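Blocks on the Big Table

02/02/2020

This page is about my blocks. The set came from a secondhand shop in Cunodport, in a shoebox with Van Beek written on the lid in pencil, and it has been out on one table or another ever since December. I love old colors and a bit of wear on the corners, and I really can't walk past a box of blocks without digging through it (ask anyone who shops with me!).

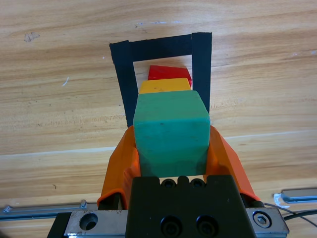

Green, yellow and red, with black tape on the wood. Look at those little scuffs on the green one - my favorite of the three.

The tabletop deserves a mention too. I adore that long wavy grain, and the honey color makes the red look even redder. My friend Lies Schouten keeps telling me to sand the scuffs off the blocks and paint them, and I keep saying no. They stay as they are!

If you have a set like it at home, leave me a note in the guestbook - I'd love to hear which colors you've got.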